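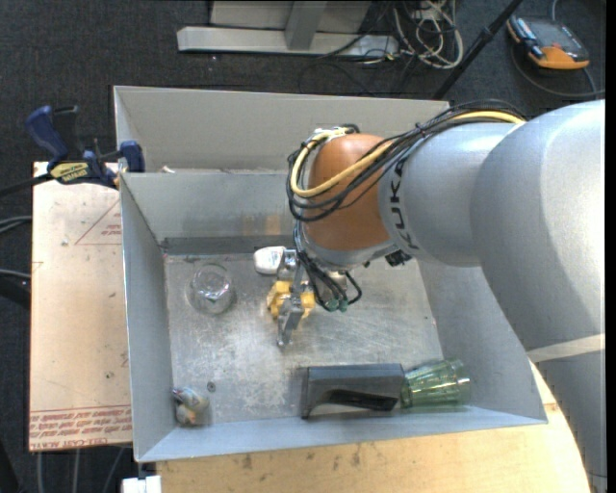

Cell 2 over the bin, open day. Clear glass standing on the left, green tumbler on its side by the dark box.

June, open day, written up the same evening because by tomorrow I'll remember it as having gone well.

Doors at 10, first group in the lab by 10:20. The sign-in sheet says 75 for the whole day, which is more than the fire plan likes and fewer than the posters deserved. Zainab Tamuno did the talking at the cell and I ran the arm. We agreed on this split last year after I explained inverse kinematics to a Cub Scout.

Setup was as in the planning notes, with two changes. The bin is clamped to the table again, with the bar clamp at the upper left corner. I know we said we'd bolt it. The other change is speed: I had it down to 55 percent of what we normally run, for visitors. At full speed people step back, and at 55 they lean in, so I spent most of the day saying "behind the line, please" in a voice I recognized as my father's.

The Osby people came mid-morning, six of them, in matching jackets. They wanted to see transparent objects, which everybody wants to see, for the same reason everybody wants to watch a dog walk on ice. Opaque box first, as a warm-up. Then the glasses. The detector was happy enough with the green tumbler. The clear glass is another matter - the planner gets a decent estimate of the base, where the highlights are, and treats the rest as a rumor. The floor of that bin doesn't help. Every scratch in it is a bright edge, and the segmentation will cheerfully propose a grasp on a scuff mark. I've got one logged at high confidence on bare metal. Zainab told the group the robot was "considering its options."

One of them asked why we don't just paint the floor matte black. I gave the answer about real-world conditions. The true answer is in the notebook from two winters ago and says "paint bin," with a check box next to it.

Questions worth keeping from the day:

- Does it know what a glass is? (No. It knows where a finger might fit.)
- How hard does it squeeze? I quoted the force limit from memory and then went and looked it up. Close enough, but I want it printed and taped up where I can read it.
- What happens if the power goes out? Brakes. Asked by a girl of maybe nine, who then wanted to know what happens if the brakes go out.
- Is it the same one as in the car commercial. (Zainab took this one.)

The Tatamine rep turned up after lunch to look at his cable routing. He didn't love the yellow line going across the front of the wrist. He thinks it'll rub when joint 5 swings past the limit we set, and he's probably right, though we set that limit so it wouldn't. He wants another tie at the top and some slack taken out. I said we'd do it before the Rekholm visit. Writing that down here so it counts as a promise.

Stoppage at 2:40, error 1621, right in the middle of the biggest group. That's the gripper handshake timing out again, same as in May. Reset from the pendant, came back, stopped again on the next pick. I reseated both green connectors under the wrist and it behaved for the rest of the afternoon, so I suspect a connector, and I've suspected a connector every time for a year. Ajayi swapped the controller-side plug last time and left the wrist end alone. We should do the wrist end. The group, for the record, liked the error best of anything. One man took a picture of the pendant.

Success rates I'm not going to write down, as we were choosing the objects and the order, and on the last run I was choosing the objects with some care. The logs are on the share under open_day if anyone wants to be depressed about clear glass.

To do:
- wrist cable: extra tie, take up slack
- replace wrist-end connectors, both
- force limit card, large type
- filter out grasps on the bin floor (there must be a height check for this, we wrote one)
- paint bin

Left the cell powered down at almost 6, key back in the cabinet. Zainab has the leftover cookies.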